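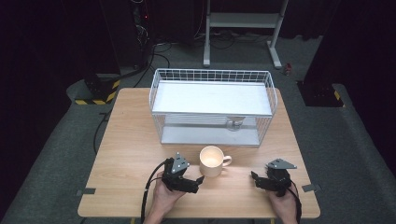
Ornalley pear growers rent out their irrigation pumps, and the weeds, by the hour

2018-09-27

Growers in the Ornalley valley have spent most of this season doing something their parents would have considered a moral failing, and lending each other equipment. The lending is done by text message, it costs money, and so far only one pump has come back with a wasps' nest in it.

The service is called Ikuda. It was set up by Selim Çınar, who grew up on a pear farm at the dry end of the valley and left it for a job in freight scheduling. A farmer with an idle pump, sprayer or flatbed trailer sends a text saying what it is and when it's free. A farmer who needs one sends a text saying so. Ikuda matches them, takes a cut and sends a driver if the thing won't fit behind a pickup.

"I used to tell trucks where to go," Çınar said. "Pumps argue less."

The arithmetic is not hard to follow. Most orchards in Ornalley run to a few acres, and a decent diesel pump costs more than many of them clear in a good year. The pump then works for a few weeks and spends the rest of its life under a tarp, being admired. By Ikuda's own figures, the service has handled over 3000 hours of rentals since it opened in June, most of them for irrigation. It has 18 machines of its own for the days when everybody wants the same thing, a situation otherwise known as August.

Older growers took some persuading. Recep Tatlı, who has pears on one side of the Mincombe road and walnuts on the other, refused for the first month on the grounds that he had seen how his neighbors drive. He now lists two pumps and a mower. The mower came back last week with a full tank, and he has been suspicious about it ever since.

"Somebody wants something," he said.

The weeds in question belong to a side business that nobody at Ikuda seems to have planned. Several farmers asked whether the service could send people along with the mowers, and it now keeps a list of crews who clear between the rows at an hourly rate. One grower listed his own orchard floor as free grazing, and a flock of sheep arrived from Căpraru two days later. The sheep did the job well. They also did the lower branches, a point on which the terms of service were silent and are now quite detailed.

Not all of it has gone smoothly. Phone coverage gives out at the top of the valley, so growers up there drive down to the packing shed to send a text asking for a machine they have usually just driven past. Payment is meant to arrive within a week and has sometimes taken three. And there is still no agreement on who buys the part when a rented pump fails in the middle of a field - the owner, who says it was fine on Friday's ancestor of a hose, or the renter, who says it was never fine.

Çınar says a repair fund will be in place before the spring season, paid for out of the fees. He also hopes to open in Mincombe, where the farms are larger and the tarps are presumably bigger. Growers there have been invited to a meeting at the packing shed next month. Tatlı has agreed to speak at it, provided he doesn't have to say anything nice about the mower.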